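Joscombe Kerbside Returns – read me first

I keep this little dataset because I got fed up with guessing. It tracks what small investors put into transport tech firms and what came back out, and I update it whenever I've got a free evening and a big enough pot of tea.

What's in it: 195 funding rounds, one per row, covering 12 towns and cities. Each row has the firm, the month the round closed, the sort of kit involved (parking sensors, bus ticketing, depot charging, that kind of thing), the amount in pounds and a notes column where I ramble a bit. Sorry about the notes column!

The three firms people ask me about most are Nutska, Meltent and Alvarado. Nutska is split over two rows per round, as it raised money for ticketing and depot software at the same time and I never found a clean way to join them up.
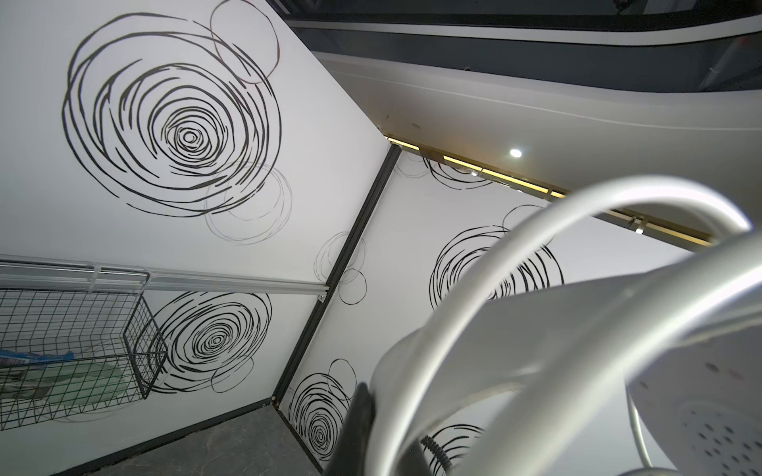
Meltent changed its accounting year part way through, so its December figures cover six months and everything else covers the full 12. Please don't add them together – I did that once and got very excited over nothing.

Missing values: some 8 rows have no amount at all. I've left them blank instead of putting a zero, so check how your spreadsheet treats blanks before you take an average.

Alvarado's amounts were in euros to begin with. I converted them at the rate for the month of closing, and the original figure is in the notes.

Use it for whatever you like, but it isn't financial advice and I'm not qualified to give any. If you spot a mistake, send me the row number and where you found the right figure. Next on my list is the ferry firms, which are still in a separate file and a bit of a mess.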